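Korodgate Residents' Services
Household Care Guidance: Interior Doors, Frames and Adjoining Walls

Updated 07/04/2023

This page sets out the recommended care of interior doors in Korodgate apartments and in the older Badden buildings. It replaces the leaflet issued to residents in December. Questions on any point may be directed to Silvia Danko at the Residents' Services desk.

Routine cleaning of painted and stained doors

Doors should be dusted from the top edge downward with a dry microfiber cloth before any moisture is applied. Dust left in the corners of a recessed panel turns to paste when wet and is difficult to remove once it has dried. A soft paintbrush one inch wide is suitable for panel corners and for the curved section of an arched panel.

After dusting, wipe the door with a cloth wrung out in lukewarm water and a few drops of dish soap. Follow the direction of the grain where there is one. Rinse with a second cloth and dry at once. Dark finishes show streaks more readily than light ones, and residents with dark doors are advised to clean one half of the door at a time. 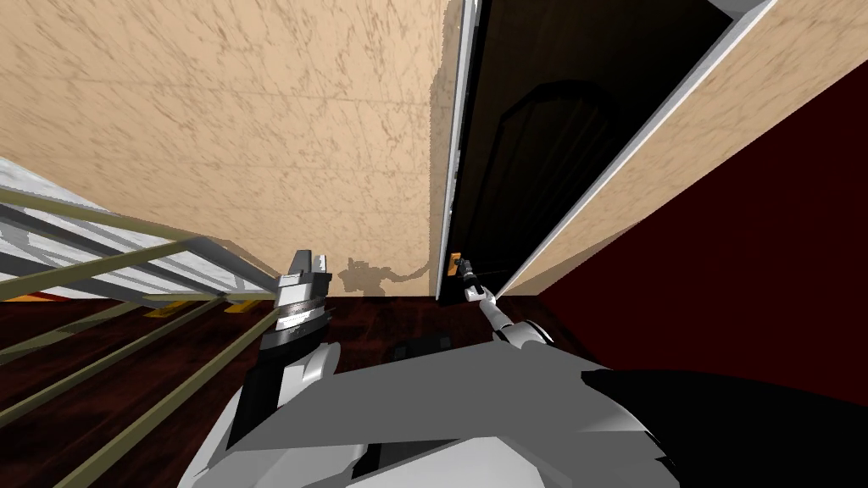 Wax polish is not recommended on any door finished after the refurbishment. It builds up near the handle, attracts dirt and prevents touch-up paint from adhering. Where wax has already been applied, it may be removed with a cloth dampened with mineral spirits. Open a window, wear gloves and test a small area on the hinge edge first. Used cloths must be laid flat outdoors to dry completely before disposal.

Handles

Brass-colored handles in the buildings are of two types. Solid brass may be polished. Plated or lacquered handles must not be, as polish will wear through the surface. To determine the type, hold a small magnet against the handle. If the magnet holds, the handle is plated steel. If it does not, the handle may be solid brass or another metal, and the desk can confirm which is fitted.

A handle that droops or turns without drawing the latch usually has a loose set screw. The screw is found on the underside of the neck and is tightened with a hex key. A quarter turn past finger-tight is sufficient. Handles from the Revik range have two such screws, and both should be checked.

Frames and textured walls

White frames mark easily at hand height. A melamine sponge will lift most scuffs, but it is a mild abrasive and will dull a gloss finish if used with pressure. Use it damp, in short strokes, and stop as soon as the mark has gone.

Mottled and sponged wall finishes need more care than flat paint. Scrubbing one spot leaves a pale patch that cannot be blended without redoing the entire wall. Vacuum the wall with a brush attachment, then blot any stain with a barely damp white cloth.
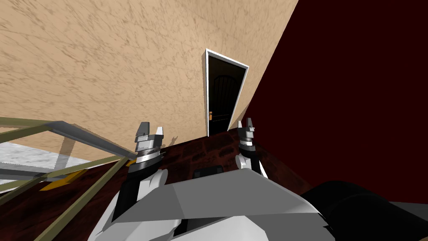 Dark door with a thin white frame, set in a mottled beige wall.

Gaps between the frame and the wall may be filled with paintable acrylic caulk. Run painter's tape along both sides of the gap, apply a narrow bead, smooth it with a wet finger and pull the tape while the caulk is still soft. Allow 16 hours before painting. Gaps wider than a quarter inch should be reported, and residents should not attempt to fill them.

Doors that stick

A door that sticks only in humid weather should not be planed. Keep indoor humidity below 70 percent and check the door again after two weeks. If it continues to bind, tighten the screws in the top hinge. A screw that spins freely can be reseated by filling the hole with wooden matchsticks and wood glue, trimming them flush and driving the screw again once the glue has set.

Squeaking hinges are treated by lifting the pins one at a time, wiping them clean and applying a thin film of petroleum jelly. Cooking oil becomes gummy and should not be used.

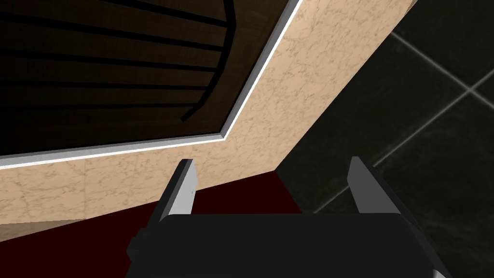 Open gripper with two flat, pale gray fingers.

Supplies and assistance

Touch-up paint for doors and frames is held at the desk in 6 oz. jars, one per household. The frame color is listed as No. 469. Hex keys may be borrowed overnight. Residents of the Trương building should contact Ruoxi Lu, who keeps a separate stock and can arrange a visit for hinge or latch repairs.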